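How to Season a Carbon Steel Skillet

A new skillet ships with a coat of wax that has to come off first. Scrub it with hot water, dish soap and a stiff brush, then dry it on a low burner. 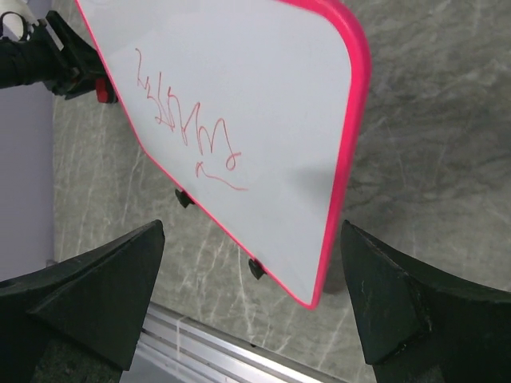

Oil goes on next, and very little of it. Rub in a teaspoon of grapeseed oil, then wipe until the pan looks dry. Stop at four coats.

Set the oven to 450 and put the pan in upside down. 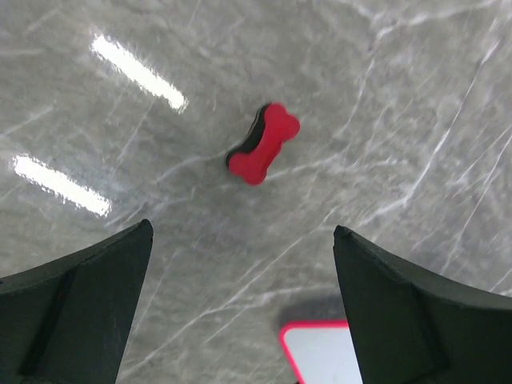

Leave it for 30 minutes, turn the oven off and let the pan cool inside. Repeat for each coat.

My Bemeck came out brown and patchy after the first round. It evened out by the third.
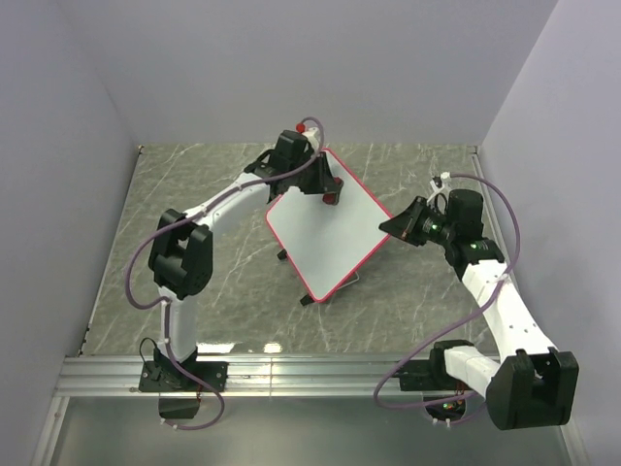 Can I use olive oil?
It works, but it smokes early and tends to stay sticky. Grapeseed or canola is easier.

After cooking, rinse with hot water and dry right away.

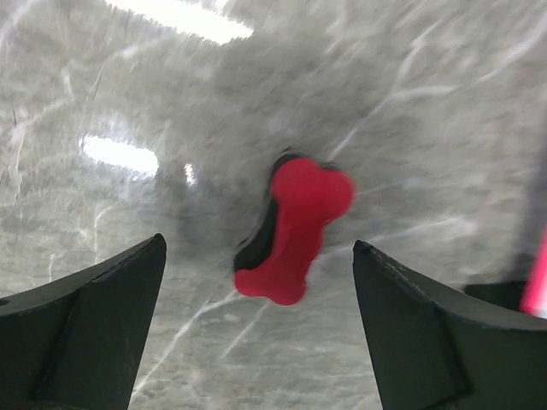
Fixing a Sticky Pan

Bake it empty for another 30 minutes. If it is still tacky, scrub with coarse salt and start again with less oil.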